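Tag der offenen Tür bei Hornard

5. August 2024

Am Wochenende war ich bei Hornard in der Halle. Die Firma baut Greifer und Steuerungen für kleine Roboterarme und macht einmal im Jahr die Türen auf. Im März hatte ich schon einmal angefragt, ob man auch außerhalb dieses Termins vorbeikommen kann, das ging damals nicht. Also jetzt.

Anfahrt mit dem Bus 48 bis zur Endhaltestelle, danach zehn Minuten zu Fuß durchs Gewerbegebiet. Parkplätze gibt es wohl auch, aber als ich kam, standen die Autos schon bis zur Straße. Eintritt frei, am Eingang bekommt man einen Aufkleber und einen Hallenplan. Der Plan war vom letzten Jahr und stimmte nur zur Hälfte.

Angefangen habe ich hinten links, bei der Palettieranlage. Die lief durch und stapelte Kartons, daneben ein Bildschirm mit der Taktzeit. Technisch sauber, aber so etwas habe ich schon öfter gesehen. Interessanter fand ich den Stand von Prulovthorpe direkt daneben. Die machen Software, mit der man Bewegungen vormacht und aufzeichnet, statt sie Punkt für Punkt einzutippen. Für einen Griff, der halbwegs zuverlässig sitzen soll, nehmen sie nach eigener Auskunft über 1000 Durchgänge auf. Das dauert je nach Aufgabe mehrere Tage und ist anscheinend vor allem Fleißarbeit. Eine Mitarbeiterin meinte, die Schultern merke man am Abend deutlich.

Am längsten stand ich bei der Vorführung mit den weichen Teilen. Auf dem Programm hieß das Projekt Trullholm. Es geht darum, nachgiebige Sachen zu greifen und wieder abzulegen, ohne sie zu zerdrücken. Harte, rechteckige Dinge sind für Roboter ja schon lange kein großes Problem mehr. Bei allem, was nachgibt, sich faltet oder bei jedem Griff ein bisschen anders liegt, sieht es anders aus. An einem Monitor konnte man den Blick der kleinen Kamera verfolgen, die direkt beim Greifer sitzt. Von dort stammt auch das Bild.

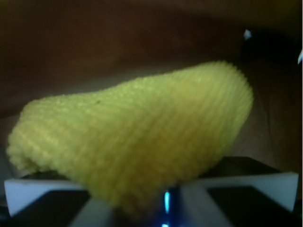 Weiches Teil mit Rippen über den beiden Greiferfingern, Blick der Kamera am Greifer.

Auf dem Monitor wirkt alles riesig, weil die Kamera so nah dran ist. Ich musste mich erst daran gewöhnen. Die Rippen sind aus dieser Nähe gut zu erkennen, und ich nehme an, dass so eine Oberfläche für die Bildauswertung angenehmer ist als etwas Glattes. Gefragt habe ich danach leider nicht. Was ich gefragt habe: woher die Steuerung weiß, wie fest sie zudrücken darf. Die Antwort war, dass sie den Motorstrom mitmisst und bei einer Schwelle stoppt. Eigene Kraftsensoren in den Fingern seien geplant, im Moment aber zu teuer und zu empfindlich.

Von den Versuchen, die ich gesehen habe, klappten die meisten. Einmal rutschte ein Teil beim Anheben weg und blieb liegen, der Arm fuhr trotzdem bis zur Ablage und öffnete dort brav die Finger. Ein Kind neben mir fand das den besten Moment des Tages. Der Mann am Pult hat den Ablauf dann von Hand zurückgesetzt und neu gestartet. Gut fand ich, dass er die Vorführung dafür nicht unterbrochen, sondern gleich erklärt hat, an welcher Stelle die Abfrage fehlt.

Danach gab es im Obergeschoss einen Vortrag, knapp gehalten und mit vielen Folien. Zwei Angaben habe ich mir notiert: 484 Greifer sind im letzten Geschäftsjahr ausgeliefert worden, und die Fingerbeläge sollen nach 2000 Betriebsstunden getauscht werden. Auf die Frage nach dem Preis für Einzelstücke wurde auf den Vertrieb verwiesen. Schade, mich hätte das für die Werkstatt zu Hause interessiert.

Auf den Hirano-Stand hatte ich mich vorher am meisten gefreut, der war aber nur mit einem Plakat und Prospekten vertreten. Laut Aushang kam die Anlage nicht rechtzeitig an. Ich habe einen Prospekt mitgenommen und bin weiter zur Kantine. Kartoffelsalat mit Würstchen, Kaffee, Kuchen vom Blech, alles zu normalen Preisen. Sitzplätze waren knapp.

Wer nächstes Jahr hingehen will: früh kommen. Am Vormittag hatte man an den Ständen Platz und bekam ausführliche Antworten, ab Mittag stand man in der dritten Reihe. Gehörschutz liegt in der Haupthalle aus, bei der Druckluft kann man ihn brauchen. Fotografieren ist fast überall erlaubt, nur im Prüfraum nicht. Den Prospekt von Hirano lese ich diese Woche und schreibe etwas dazu, falls mehr drinsteht als auf dem Plakat.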